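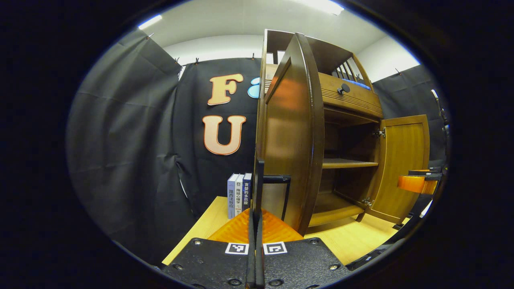
Zirna Cabinet and Shelf Records

README
Maintained by Jihad Yammine
Version 3, October 2019

What this is

Zirna is a set of records about small household storage pieces and the things kept in and next to them. Each record says which piece of furniture is on the table, which doors and drawers are open, what is on the shelves, and what stands beside it. The records were made for people who work on tidying, sorting and put-away tasks and need consistent wording for ordinary furniture.

The set holds 800 records from 208 arrangements. An arrangement is one way of setting out the table. It gets more than one record if a door is moved or an item changes place. The object list has 52 entries.

Files

records.csv has one row per record. Start with this one.
arrangements.csv has one row per arrangement, with the furniture piece and the starting layout.
objects.csv is the object list. Names, main color, category, and any printed title.
wording.txt has the terms for furniture parts and the rules for using them.
changes.txt lists corrections since the first version.

All files are UTF-8. If you open objects.csv in a spreadsheet program and the Chinese titles come out as question marks or boxes, import the file and set the encoding by hand. Don't save over the original until the titles read correctly.

Columns in records.csv

record_id: a number that never changes. Removed records leave a gap.
arrangement_id: matches the row in arrangements.csv.
furniture: the short name of the piece, such as "two-door cabinet" or "low rack".
left_door, right_door: open, closed, partly open, or none.
drawer: open, closed, or none. Pieces with a drawer front get "closed" unless there is a visible gap.
inside: items in the compartments, listed from the top down. An empty compartment is written as "empty". A compartment that can't be checked is left blank.
top: items on the top surface.
beside: items on the table next to the piece, listed from left to right.
notes: free text, mostly about things that didn't fit anywhere else.

Left and right always mean the viewer's left and right. Version 1 used the cabinet's own left and right in the Pekent arrangements, and the two systems got mixed in the merge. This was fixed in version 2. If you still have version 1, please replace it.

Wording for furniture parts

The two-door cabinet caused the most questions, so most of wording.txt is about it. Its doors don't match. The left one is tall and curved with a thick dark brown edge, and the right one is smaller and flat with a darker frame around a honey-colored panel. Early records called the curved one a "side panel", and in some of them it was left out of the door columns completely. It is a door. It is called a door in all records now.

Use "drawer front" for the grooved section above the doors, with the round black knob. Do not use "panel" or "header".

Use "gallery" for the slatted part at the top. An item lying behind the slats goes in the top column. It does not go in the inside column, even if the slats hide part of it. If the item can't be named from what shows, give its color and the word "item", as in "bright blue item". Please don't guess.

Use "shelf" for a board that things can be put on, and "compartment" for the space above or below it. A lot of people use the two words for the same thing. In these files they are separate, and the search scripts that several users have written depend on it.

Wood is recorded by color only: light, honey, tan, orange-brown, dark brown. We don't list a species or say whether something is solid.

Books

Books are recorded by the title on the spine, in the language it is printed in. The standing books in the two-door cabinet arrangements are:

路西法效应, pale lilac-blue spine, dark characters
拖延心理学, white and gray spine, small orange mark near the base
贪婪的多巴胺, dark navy spine, white characters

The titles are stored without spaces. There is no English title column. Some users asked for one, but the translations people sent in didn't agree with each other, so it was left out. For those who only need something to say aloud, objects.csv has a short label for each book based on its spine color: "lilac book", "white book", "navy book".

A book that stands upright is "standing". A book on its front or back cover is "lying". A book that leans on a neighbor is "leaning", even if the lean is small. Books side by side with spines facing the viewer are entered as a row, left to right, separated by semicolons.

Loose pieces

Small shapes on the table are listed in the beside column too, after the books. The name gives color first and then shape: "orange wedge", for example. The word "triangle" was used for wedge-shaped pieces until version 2 and has been replaced everywhere except in the notes column, where the original text was kept.

Sources

The records come from two places. The first group was written at Pekent, where the furniture was set out on a light tabletop in front of black cloth. The second was written at Gunnlaugsson with a different table and mostly low racks and boxes. The Ronari shelf list, which some readers may know, was used to check category names. No Ronari records are included.

Known problems

The partly open value is not reliable. One person used it for any door that wasn't fully back, another only for a door less than halfway. If your work depends on the angle of a door, treat partly open and open as the same value.

Dark compartments are left blank more often than they should be. The upper compartment of the two-door cabinet is the worst for this. Some blanks could be changed to "empty" and will be when somebody has time to go through them.

Items on top of furniture were not recorded at all in the first arrangements. Those rows say "not checked" in the top column.

Color names drift. Tan and honey in particular overlap between the two groups.

Corrections

Send corrections to Jihad Yammine with the record_id, the column, the current value and the value you think is right. One message can cover many rows. The next round of fixes goes in during January, and anything received after that is held for the version following it. Changes to wording.txt take longer, as every affected record has to be checked again.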